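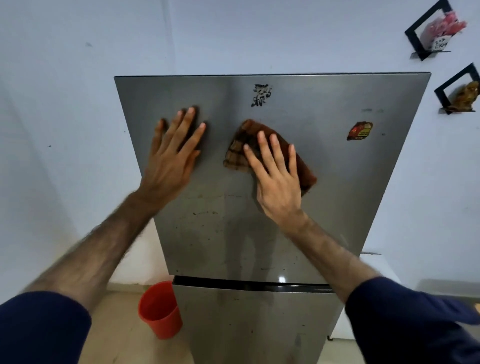 The upper door first, with a folded checked cloth.

Home & Household | Reading time: 2 min

The outside of the refrigerator

In the last issue I wrote about shelves and drawers, and several readers asked me about the doors. I understand them. In our home the inside of the refrigerator is washed often, but the outside we only pass by with a hand on the handle. Then one evening the lamp falls on the steel from the side and you see everything that the family cooked since summer.

A steel door is not difficult, but it likes patience. I use a bucket of warm water, one spoon of dish soap and two cloths, one for washing and one for drying. An old cotton cloth is good enough, if it has no button or hard seam. I fold it so that I can turn to a clean side when the first one becomes dirty.

Begin with the upper door. The drops will run down, and if you have already finished the lower one, you will do it two times. Look closely at the metal and you will find very fine lines in it. Wipe along these lines and not across them. Around stickers I go slowly and with less water, so the corners do not lift.

For spots of sauce that have become hard, please leave the knife and the green scrubber in the drawer. Lay the wet cloth on the place, hold it there with a flat hand and wait. I count slowly to 81, which is a habit from my mother and has no science in it. Most spots become soft in this time. The others need a second turn, or a little paste of baking soda, very thin and rubbed without force.

The handle strip and the gap between the doors I keep for the end, with the corner of the cloth around one finger. It is surprising how much flour can live there. After this, change the water and go over both doors again with clean water only, then dry them. Without drying, the marks of the drops stay, and the work looks half done.

The whole thing takes me some 7 minutes for each door, longer in December when there is much frying.

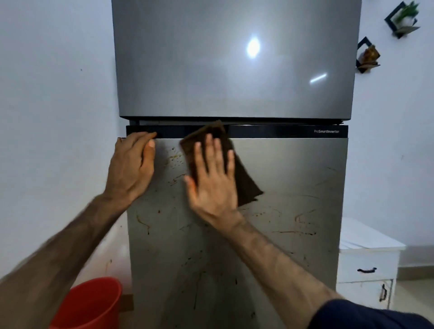 Junaid Rizvi wrote to us that he disagrees with me about the soap: in his kitchen he uses only white vinegar, mixed half and half with water, and he says that soap always leaves a film on his lower door. I have tried his way on one side. It shines well, but the smell stayed until dinner, and on old sauce the soap was faster. Perhaps our water is different.

In the next issue: rubber door seals, and how to clean between the folds.

Sumaiya Munshi

Filed under: Kitchen, Cleaning, Steel
Contact us | © Zolwood Home Letter | Back to top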